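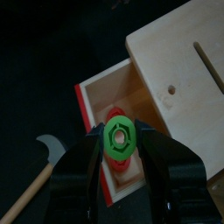 September, after lunch. Back on the play workbench set today, the one Domenica found for the family corner at Gellton, and I'm fonder of it than I expected to be. I started with the fasteners. The green nut is a lovely chunky thing, with a hexagonal recess in its face and a round hole straight through the middle, and the rim felt smooth all the way around when I ran a thumbnail over it. Chiyo wants every edge checked before we sign it over — fair enough, small hands! Spent about 60 minutes on that and could happily have spent longer.

Then on to the boxes, the hammer and the rest, spread out on the black mat so Asnakech could see what we have.
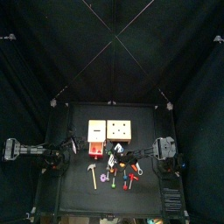 *The two boxes at the back, red drawer pulled out, tools and screws in front.*

Still to do: wax the drawer runners, and ask Cempaka whether she has a spare tray for the small parts.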